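Malldale Automation Safety Office
Posted Wednesday, April

1/ This office is issuing a thread on the fault recorded at our Malldale site involving a pair of Skukarberg hand-held grippers. Work with the affected pair has been suspended. No injury was reported.

2/ At 4 p.m. the left gripper of the pair stopped responding to its operator. The jaw closed and did not release when the operator let go. The right gripper continued to work normally throughout.

3/ The operator followed the site procedure: stand still, keep both grippers in front of the body, call the floor lead. The lead cut power at the belt unit and the jaw opened by hand.

4/ The stored log for the session shows that the left unit lost its signal for 410 milliseconds. On regaining it, the unit should have returned to the open position. It held its last command instead.

5/ The same firmware is installed on every pair in use at Malldale and Natport. Both sites were told the same evening. Natport has found no matching event in its own logs, and its review continues.

6/ Our present view is that the cable connection is the first cause and the firmware response is the second. The cable at the left unit hangs in a loop during normal wear and can be pulled when the operator turns or passes through a narrow space.

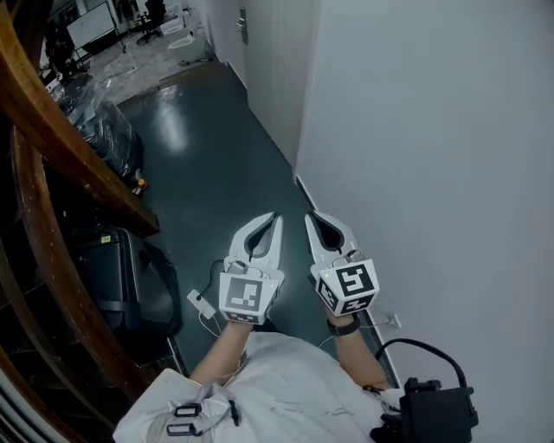
7/ Yan replied that the cable is a side matter, and that any tool worn or held by a person should open when it loses its signal, whatever the reason for the loss. Yan also asked why the release was not tested before the units were handed out.

8/ We accept the first point. The release was tested with a full loss of power, and it passed 600 cycles. It was not tested with a brief loss of signal while power remained on. That was a gap in our test plan, and the plan has been changed.

9/ The following measures apply at both sites until further notice. Cables are to be clipped at two points before a session begins. Operators are not to work alone. Any jaw that is slow to open is to be reported, even if it recovers.

10/ Skukarberg has been sent the log and the affected unit. A corrected firmware version will be put through 600 cycles of brief signal loss at Malldale before any pair returns to use with it.

11/ Staff who have seen a similar event, including one that seemed too small to report at the time, are asked to write to the Safety Office through the site desk. Reports may be made without a name.

Contact: Safety Office, Malldale site desk | © Malldale Automation | Back to top

We use cookies to remember your settings and measure visits to this page. Accept | Manage choices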